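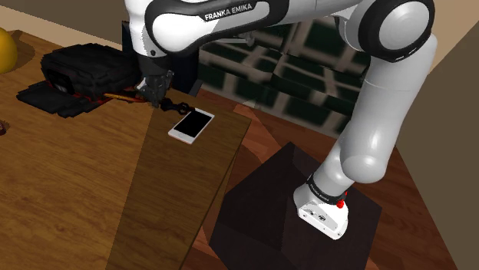 Hi Tariq,

Progress report for the Cidmont project, written in plain language so you can pass it along to the rest of the Mansour fund without me having to translate later!

The short version is that the simulated evaluation is up and running, and I trust it more than I did in January. The idea hasn't changed since the proposal. We train a policy to pick things up off a cluttered table, and before we let it loose on the real arm we run it in a virtual living room with a virtual Franka, where a bad grasp doesn't cost us a gripper finger. We've now finished 2,000 simulated episodes and 126 matching trials in the lab.

The good news first (I know you like it that way). When we rank our 7 versions of the policy by how they do in simulation, the order comes out the same as in the lab, apart from two in the middle that swap places. That ranking is really what we asked you to pay for, so I'm pretty chuffed.

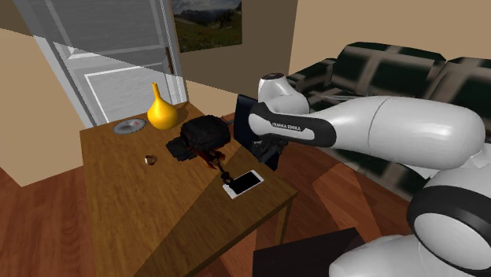
Shadows are still the sore spot. Parisa Bagheri rebuilt the lighting over the winter so that sunlight can land at different angles and leave hard edges across the furniture, and our best policy dropped to 59 percent success once she turned that on. It was doing a good deal better under flat, even light. Dark objects sitting close together are the worst of it, and my hunch is that the policy has trouble telling where one stops and the next one starts. Parisa thinks it's more to do with the training colours. We're testing both, hers first, as it's the cheaper one to run.

The other headache was Fluso, our scene-building tool, which kept dropping objects a hair above the tabletop. It's fixed now, but we had to rerun a batch and that ate most of our slack.
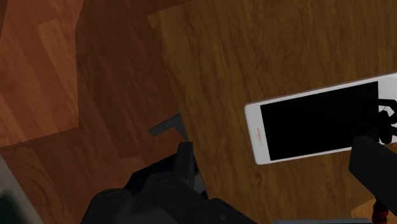

Does a good score in simulation mean the robot will do just as well in the lab?

The scores themselves don't carry over neatly, so we use them to compare policies with each other and save the lab trials for the ones worth a closer look.

Next up is a second room layout, plus more training under harsh light. We're on budget, and I'll send the spending sheet separately once Parisa has checked my adding.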